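Início | Notícias | Cozinha | Contactos

A Cundelness abriu em abril o canto de cozinha, montado por Aurelio Espinoza sobre uma mesa branca. O escorredor verde-menta, oval e de plástico, fica ao lado da caneca da mesma cor.
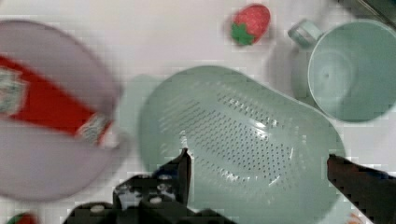
Quanto custa o escorredor?
Custa 20 reais, na loja e por encomenda.

O ketchup fica deitado no prato -- os morangos, na mesa. 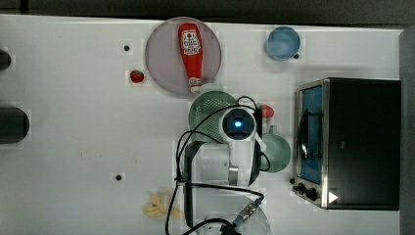 Ketchup no prato, tigela azul-clara e forno elétrico à direita.

A lista completa tem 259 peças. Entre as comidas há uma banana de brinquedo, já descascada, e uma rodela de laranja.
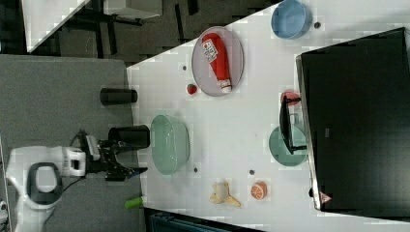 Onde se pede a lista?
No balcão da Cundelness, aos domingos, ou por telefone, ramal 1346.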